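Snack Shelf FAQ — Jaston Office, 2nd floor

Updated 16 October 2022. Short answers, I'm doing this between other stuff.

Where is the snack shelf?
Second floor, past the Cabello meeting room. Low dark gray shelf on the striped carpet. The steel table is close by, that's for eating and pouring, not storage.

Who can take from it?
Anyone with a Jaston badge. Guests too if they're with you. Broneno people from upstairs — yes, same rules, stop asking at the desk.

What does it cost?
Cans of chips are 900 points on your Wondach card, or pay by phone. The code is taped up by the elevator. No cash. The jar is gone and it's not coming back.

My card says declined?
Call extension 928. If it rings out, leave the can and try after lunch. Don't take it and "fix it later", later never happens.

How many flavors are there?
Up to 6 at a time. Depends what gets delivered. Lime sells out first, usually by Tuesday. Purple one second.

Can I ask for a flavor?
Yes. Write it on the sheet. One request per person per month, and please write so that I can read it.

Can I open a can and put it back?
No. Open can goes to the steel table with the lid on, or home with you. Plastic lid pressed down all the way round or they go soft overnight.

Do I have to eat straight from the can?
Please don't, if you're sharing. Tip some into a cup. Hands in the can is the number one complaint we get.

Where do cups go after?
Kitchen. Rinse first. Paper ones in the trash, not in the sink (it blocked in January, took two days to get it fixed).

How should cans go on the shelf?
Standing up if there's room, labels out. Lying down is OK when it's full, just make sure they dont roll. One row along the front, spare stock stays in the carton.

Who wipes the steel table?
Whoever used it last. Damp cloth, then a dry one — it shows every fingerprint. No scrubby pads.

Crumbs on the carpet?
Hand vacuum, bottom drawer in the kitchen. Plastic wrap goes in the bin, pick it up if you see it lying around even if it isnt yours.

Can I take cans for a meeting?
Up to 20 if you book the day before. Less than that on the day, fine, just leave a few for evryone else.

What do the shelf and table look like?

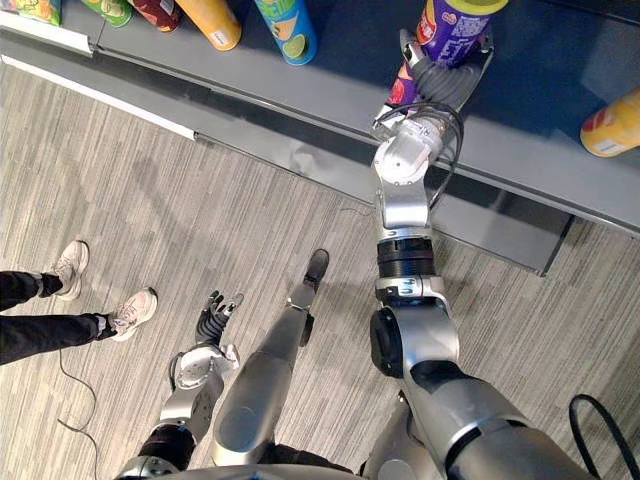
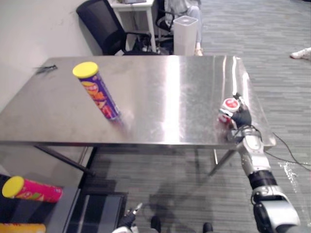
Cans at the snack shelf, then the steel table with a purple-label can and a red and white cup.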